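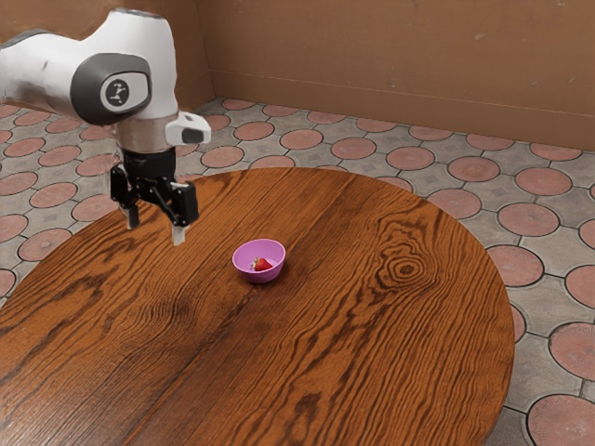

Figure 4. Round-table cell in simulation: gripper open, bowl and strawberry on the table.

4. Checking a pick from a bowl

This section applies to single-arm cells configured in Jedari and covers the checks to be made in simulation before the task is released to a physical arm. It replaces the May issue. The person carrying out the checks is called the operator. The person who signs the release form must be someone else.

4.1 Before you start

1. Load the cell file and confirm that the arm model and gripper model match those on the release form.
2. Set the speed override to 33 per cent. Do not raise it until step 10 is complete.
3. Open the fingers fully and hold the gripper clear of the tabletop.
4. Remove any object from the scene that is not named in the task file.
5. Set the log interval to 50 ms and start the log.

CAUTION: Collision checking must be on for the fingers, the wrist and the sensor housing. With the wrist excluded, a path that strikes the rim can still be reported as clear.

4.2 Approach and entry

6. Move the arm to the pre-grasp pose above the bowl. Check that no link passes below the height of the rim on the way.
7. Lower the gripper in a straight vertical line, fingers pointing down. Stop when the tips are inside the bowl, and compare the pose with the one stored in the task file.

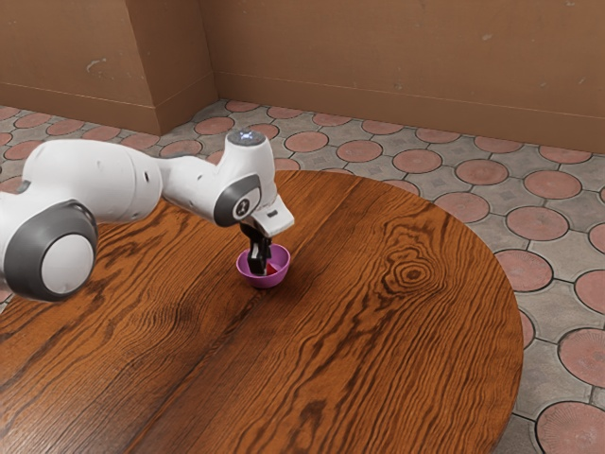
8. Check the clearance between each finger and the inner wall of the bowl. Record the smaller value. If either finger is in contact with the wall, go back to step 6 and correct the entry point.
9. Close the fingers at the force limit given in the task file. Soft items such as fruit have their own limit – do not use the default.
10. Raise the gripper, then repeat steps 6 to 9 with the item turned to each of the listed starting positions.

Note: A bowl with sloping sides leaves less room at the bottom than at the rim. Clearance has to be read at fingertip height, and the value shown in the summary panel is not suitable for this purpose. 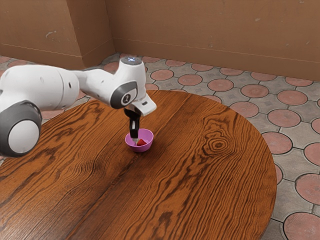 If the clearance reading changes between runs with the same starting position, stop and check the random seed. A release form may only be signed on results that can be repeated.

4.3 Records

Keep the log, the task file and the signed form together under the same job number. Failed runs are kept as well and must not be overwritten. Fault code 473 (finger contact before close command) has to be reported to Akosua Nartey before any further run is made. Requests to depart from this section go to Minoru Kudo in writing.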